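Brustdale Puzzle Swap: Your Questions

What is the puzzle swap?
It's a free jigsaw library that lives in the back half of the Plostura community center in Brustdale. You bring a puzzle you've finished, you take home one you haven't, and you get to skip paying full price for something you'll probably do once. We love it, and we hope you will too!

Do I need to bring a puzzle to join?
Nope. Your first one is on us. After that it's one in, one out, with a limit of 2 at a time per household.

How many puzzles do you have?
At the last shelf check in May we had 211, and that doesn't include the kids' bin. The biggest is a 3,776-piece map of the night sky that has been out on loan more or less nonstop (there's a waiting list, ask at the desk).

What if a piece is missing?
It happens. Write it on the sticker inside the lid, with a quick note on where the gap is: "one missing, top left, sky." Plenty of people don't mind at all. If you find the piece under the couch three months later, please bring it back! We keep an envelope of strays and matching them up is one of the best parts of the whole thing.

Can I swap a puzzle I haven't finished?
Sure. If you gave up on it, someone else may be thrilled to have it. Just break it apart and bag it first. Please don't bring in half-built sections, the boxes won't close.

How should I pack it?
Zip bag inside the box, box held shut with a rubber band. No tape on the lids, please, it takes the picture right off.

How long can I keep one?
Four weeks is the usual. Big puzzles get longer. If you need more time, send us a note and we'll renew it unless someone's waiting.

Do you take wooden puzzles?
Yes, and they go on their own shelf. The Sultmont set with the odd-shaped pieces is kept behind the desk, so ask for it.

What's the Ó Dálaigh Cup?
Our speed contest! Teams of 4, same 500-piece puzzle, doors open at 6 p.m. Beginners do really well at this, so don't be shy about signing up.

What kind of surface works best at home?
Anything flat, smooth, and bigger than the finished puzzle. A plain, pale tabletop is great for dark pieces. For a light puzzle, try a sheet of dark felt underneath.

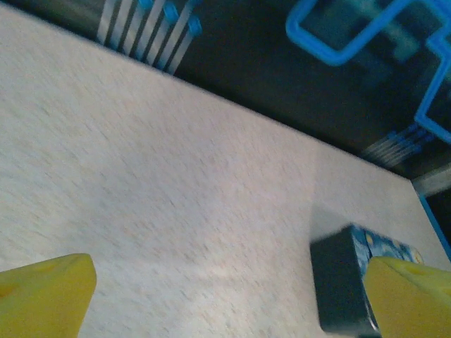 A pale, speckled tabletop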